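Nelska shared workshop, open evening — quick notes

Got there at 4, parked badly. Place is down behind the old Pasetti tile warehouse, no sign, follow the extension cords. March so still freezing inside, keep your coat on.

Main thing I came for was the arm build. Two people, evenings only, 1,000 bucks in parts so far and they're not done. Ju-won Yoon does the software side and walked us through it. They try everything in a simulated dining room first, then on the bench. Good call imo, the bench arm has already eaten 2 servos.
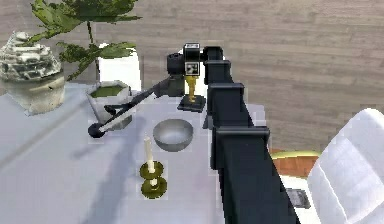 Sim view, arm over the table with the cloth on. Candle, bowl, plant.

Lots of questions about the square markers. Short version, they tell the software where the wrist is. Somebody asked why not just trust the joint angles and Ju-won laughed — homemade joints, too much slop. Fair.

The room gets changed around between tests, cloth or no cloth, stuff moved or swapped out. A shiny top is harder on the vision code than a matte one, or so I was told. I scribbled "ask abt reflections" and then forgot to ask. 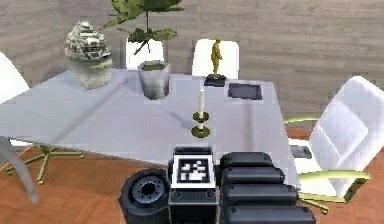 Also got a look at the real bench. Gearbox open, belts everywhere, Plusport connector boards zip-tied to a shelf bracket. Wiring is better than mine. They want grasping sorted before the next open evening, I'd guess it takes longer.

Coffee was terible. Laser cutter down so skipped that room. Missed the welding demo too, started early.

Will go again. Bring cash for the parts bin, they dont take cards.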